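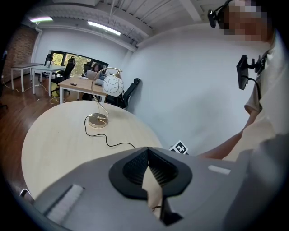

Lamp station, round table, with the desks behind.

Ticket opened by Silvia Kubíček, Worolano office
Subject: Lamp cord task keeps getting flagged, and a few of us are worried

Hi Matúš, sorry for the essay! Since we moved half the team from packing orders to recording hand tasks for Hadell, the lamp has been our trouble spot. Of the last 12 takes, 3 came back marked "cord lost". Romana packed lamps for years and she's a bit put out at being told her hands are wrong.

Reply from Matúš Kubíček, 23/03/2022
Hi Silvia, please tell Romana her hands are fine. The checker loses a thin black cord once it goes over the rim. Could you try starting with the inline switch up on the tabletop? 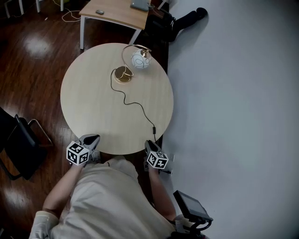 Cord running over the right edge, switch near the rim.

Silvia: We'll give it a go. Lenka also asks (and I said I'd pass it on) whether flagged takes count against anyone's hours. People were used to a packing tally, and they still feel watched.

Matúš: They don't, and I've asked Čestmír to put that in writing for everybody. Please keep the breaks between takes as well, those grippers get heavy by mid-afternoon.

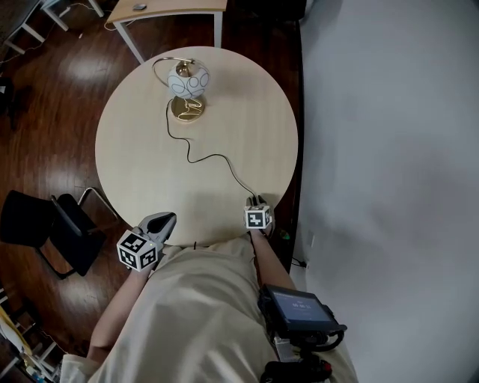 Silvia: Thanks, that's a load off. Romana would like to write the cord instructions herself, in her own words, and I think she'd be lovely at it. Could you leave the ticket open until she's sent them through?

Matúš: Happy to. Status set to waiting on customer.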